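Robot learning seminar, handout 6
Reading a success rate
Notes: Gladys Lema

The Pelleo paper trains one policy on 1339 demonstrations and reports results for picking up cloth. Before you believe the headline, ask what was held fixed. A taped grid makes start positions repeatable, and it also makes them easy to learn by heart.
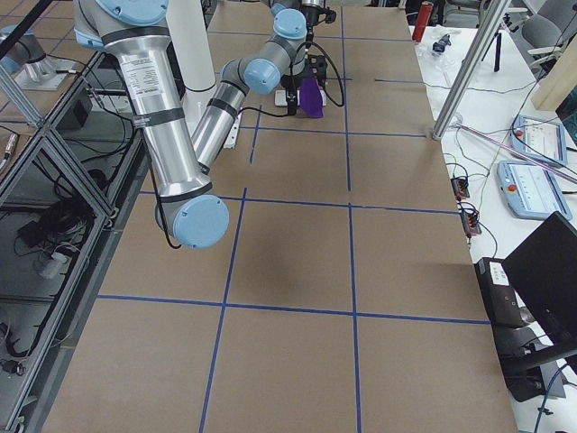
Of the 1000 trials, 919 are scored as successes. Scored by whom? The paper says "the operator", who also chose when to stop each trial. I would want a second scorer who can't see which policy is running.

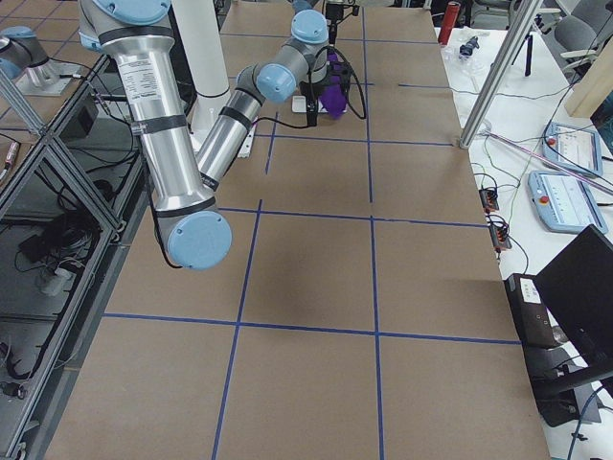 The baseline got 285 trials, all on one cloth. Comparing the two rates tells us very little. For next time, work out the interval on each and bring one test that could prove the authors wrong.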